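Two Tile Showrooms and a Ham Sandwich: An Afternoon in Pumton

Our kitchen has had a bare concrete floor since March, and I have stopped noticing it, the way people stop noticing a train line at the end of the yard. My other half has not stopped noticing it. So when the Dedano tile works in Pumton announced an open day, with free parking and something called a "surface discovery trail," I was informed that we were going.

Pumton is one of those towns that used to make everything and now makes tile and sandwiches. The works sits behind the rail yard, and the free parking turned out to be free in the sense that the field belonged to someone who wasn't there. We walked in through the loading gate, got a paper wristband, and were handed a brochure weighing as much as a small dog.

The tour starts with clay. I had assumed clay was clay. A man in a very clean apron spent twenty minutes explaining why I was wrong, and I came out knowing the difference between a body that shrinks a lot and a body that shrinks slightly less. After that you go past the presses, which are loud and wonderful, and along a yellow walkway beside the kiln. The sign says the kiln is running at 1258 degrees. It doesn't say Fahrenheit or Celsius, and when I asked, I was told "hot." My glasses fogged up either way.

Past the kiln comes sorting, where tiles go by on a belt and two women pull out the bad ones at a speed I couldn't follow. I tried to guess which would get pulled and scored zero. One of the rejects looked better to me than anything in our bathroom. Seconds are sold from a shed out back, and I bought one for $2 to put a teapot on.

The part everyone had come for was the design hall, which covers patterns, layouts and what the brochure calls "the conversation between light and dark." Checkerboard is having a moment, apparently. It had one when my grandmother was redoing her hallway too, so I suppose it comes around like jury duty.
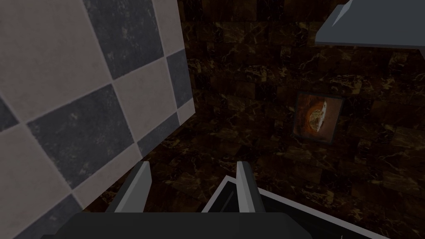

I have opinions about checkerboard. On a floor it makes a small room look busy and a large room look like a bank. On a wall I was less sure, and the hall did its best to win me over with pale stone looks, dark stone looks, and a speckled finish that I'm told hides everything. By "everything" they meant splashes. I was thinking of our dog.

The range being pushed hardest is called Skundidico. I asked a member of staff how to say it and got a different answer from the one on the loudspeaker. It comes in 6 shades of gray, two of which I could tell apart. The other four are distinguished by names like "Harbor" and "Later Harbor." We stood in front of them for a long time. A couple next to us had a quiet and terrible argument about grout and left separately.

Grout gets its own corner, and deserves it. I learned that matching the grout to the dark squares makes the light ones look like they're floating, and matching it to the light ones means you'll be scrubbing until you die. There was a hands-on table for spreading your own. Mine was described as "confident."
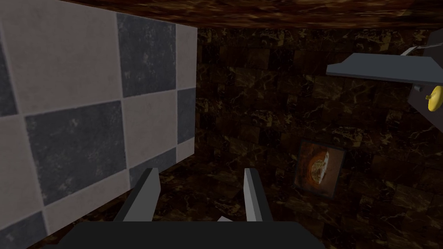 Pale and dark squares, close up and at a slant.

Lunch was in the canteen. The ham sandwich was fine. The coffee came from a machine with nine buttons and one flavor. I'd bring your own if you go, and sit on the wall by the rail yard, where there's a decent view of the hills and no music.

In the afternoon we drove across town to Dal Bello, the other showroom, which wasn't part of the open day and clearly resented it. Dal Bello is carpeted, which struck me as a lack of faith. The prices aren't on the tiles. You have to ask, and then somebody goes away and comes back with a folder. Our kitchen, in the matte finish we both liked, was $1073 before delivery, and I made a noise that I'm not proud of. Dedano would do something close for less, provided we fetched it ourselves, in a car that already complains about groceries.

If you're thinking of going, they do it again in August. Get there before ten, because the kiln walkway backs up badly once the buses arrive. Wear shoes you don't love. The clay talk can be skipped by turning left at the restrooms, though the man in the apron will see you do it.

We came home with the brochure, one teapot stand and four sample squares, which are now laid out on the concrete by the back door. The dog has been sleeping on the dark ones.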